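We use cookies to remember your preferences and count visits. Accept / Manage settings

Making a table look finished

The owner of Tivent, a two-room decor rental shop in Plikitville, started out renting folding chairs. The chairs are gone now. What fills the shelves these days is centerpiece stock: gold stands in several heights, greenery, candles in tins, and bins of ribbon that she says she means to sort every March and never does.

She had been working since 7 in the morning when we spoke, and kept working while she talked. A party of 3 tables was going out that afternoon to a hall in Mamness.

"People come in asking for flowers," she said. "I ask them how tall the room is. If the ceiling is high and everything on the table is low, the table disappears. You need one thing that goes up."

The tall stands are the pieces she rents most. She bought the first two from a hotel that was closing and has added to them since. They scratch easily, and she wipes them with a dry cotton cloth before they go out and again when they come back. Glass cleaner leaves a haze on the gold finish, she said, and polish is worse.

"Fingerprints are most of my job. I had a customer send me a picture of her head table and all I could see was my own thumb on the base."

The inventory book lists 3549 pieces, which includes every napkin ring. She keeps it by hand. A cousin set up a spreadsheet for her once and she used it for a month.

Asked about artificial leaves, she shrugged. She used to order fresh greenery for every job and threw a lot of it away. Now she uses fresh only when the customer asks and pays for it. The artificial stems get rinsed in the sink and hung over the shower rod in the back bathroom to dry.

"From a chair you can't tell. If you get up and touch it, sure, you can tell. Most people are there to eat."

She is pickier about scent. For a dinner she leaves the candles unscented so they don't fight with the food. For a fall open house or a dessert table she likes something sweet. 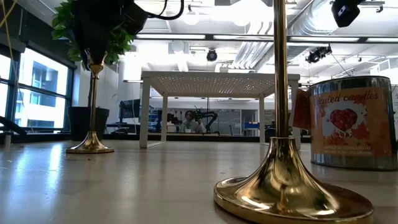 "Apple and cinnamon is the safe one," she said. "Everybody's grandmother's kitchen. I tried a fig one last year and got complaints." She leaves the labels on the tins when they are bright enough to add some color and peels them when the customer wants everything plain.

Her rule for spacing is to set the tall piece first and build out from it, keeping the smaller stand on the other side so that guests can still talk across. She learned that from a book on Noguchi she found at a yard sale. It was mostly about lamps, but she liked how much room was left around each one.

The Mamness order had to be loaded by 2. She wraps the poles in old bath towels and lays them flat behind the back seat, bases toward the door. The candles ride up front with her.

Contact | Copyright Plikitville Neighbors | Back to top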